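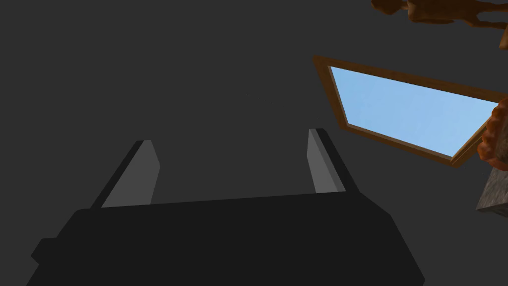
Filed under: Work & Machines

Two months of practicing on the simulator at Durnengate, friends, and my sorting job has become a teaching job (I'm still getting used to saying that!).

Nadine Aoun and I used to sort 60 trays a shift by hand. Now we plan the arm's runs on screen first, and my wrists are so grateful.

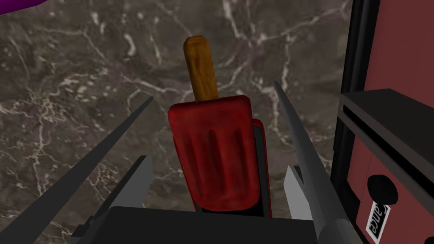
I do miss the chatting, though, so we take our coffee together at the monitor.

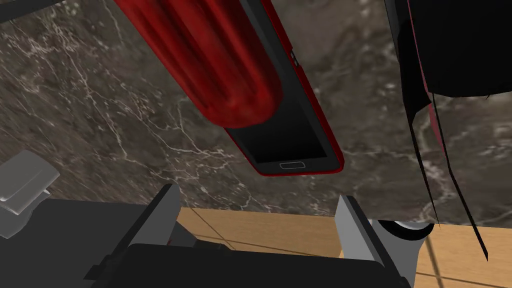

Phone on the marble, fingers open.

Last updated January 7, 2018

We use cookies to improve your visit. OK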